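Listomeo Mule Rides
Home | Rides | Meet the Mules | About Us | Gift Cards | Getting Here

About Us

Hi, and thanks for clicking over to the page where I get to ramble! I'm Eliécer Alvarado, and I run Listomeo Mule Rides with my wife, my sister-in-law and a barn full of animals with very strong opinions. If you've called to book a ride, you've probably talked to me, and if there was braying in the background, I'm sorry, the office is in the barn.

I get asked about the name a lot. Listomeo was my very first mule. I bought him from a man who was retiring from packing and who had already named him, and I never got a straight answer about what it meant. He was tall and brown with one floppy ear, and he taught me pretty much everything I know about going down a steep hill without making a fool of myself. He's gone now, but his bridle hangs by the office door and you're welcome to say hello to it.
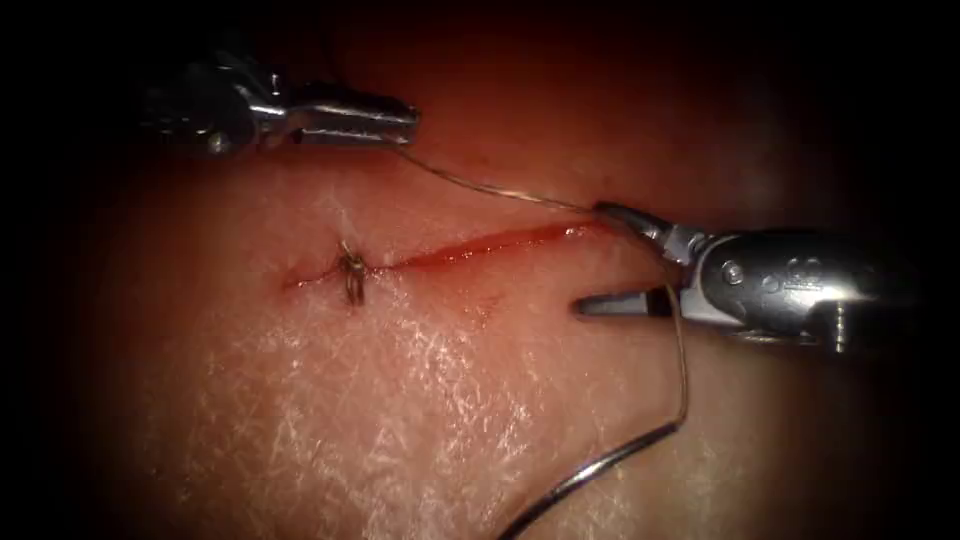 A tied stitch on the left part of the incision.

How we got going

I grew up around horses and always figured I'd end up with a string of them. Then I spent a summer working for a packer up in the high country and came home completely sold on mules (my family thought I had lost my mind). They're careful, they're comfortable, and they look where they put their feet. A mule that doesn't like a bridge will stand there and think about that bridge for as long as it wants to, and you'd better have packed a sandwich.

We started with two mules, a borrowed trailer and a sign I painted myself. The sign had a spelling mistake in it for the whole first season and people still came! We'd take out one or two riders at a time on Sunday mornings, and I kept my weekday job at the feed store until my wife sat me down with a calculator and we decided to go for it.

These days we lease nearly 170 acres from the Warraich family, who have been wonderful neighbors to us. Most of it is oak woods and old pasture, with a creek along the bottom. The trail everybody asks for is the Clivivetti Loop, which goes up through the woods, follows the ridge for a good long stretch and comes back down by the old orchard. In September there are still apples on some of the trees and the mules know exactly which ones. Hold on to your reins.

Our rides

The Clivivetti Loop takes most of a morning with a stop at the top. The Creek Ride is shorter and flatter and it's where I send first-timers, nervous dads and anybody whose knees aren't what they used to be. We also do an evening ride out to the Momevport overlook, leaving at 5:30, and you can see the lights come on across the valley while you eat your cookie. (Yes, there are cookies. My sister-in-law makes them and she will not give out the recipe, so please quit asking me.)
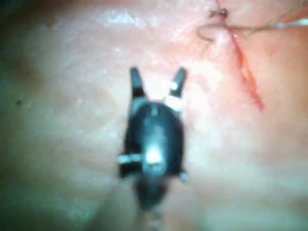

You don't need any riding experience at all. We'll spend the first 30 minutes in the yard getting you fitted to a saddle and showing you how to stop, how to turn and how to tell a mule you mean it. Wear long pants and closed shoes with a bit of a heel if you have them. Helmets are on the shelf in the tack room, all sizes, and everybody wears one, me included.

The mules

I could go on about them all day — there's a whole page for that, so I'll try to keep it short. Pickle is the steady one and carries most of our kids. Dolores is the boss and walks in front, and we've all quit arguing with her about it. Biscuit is young and still learning, so he goes out with staff only for now. They all get days off, a long winter break, and more carrots than the budget really allows. If it's too hot or the footing is bad, we don't go, and you can pick another date or have your money back.

Who else you'll meet

My wife, Rosa, does the bookings, the books and most of the thinking. Her sister Carmen leads the evening rides and bakes. We get extra help in the summer, mostly local kids who started out here on a birthday ride and kept turning up until we handed them a rake.

Coming to see us

Booking is by phone or through the Rides page, and we ask for a $50 deposit to hold your spot. It comes off the price of your ride. Parking is in the gravel lot past the second gate. Please close the gate behind you, even if it was open when you got there, because Dolores can work the latch on the first one.

Hope to see you out on the trail!

Eliécer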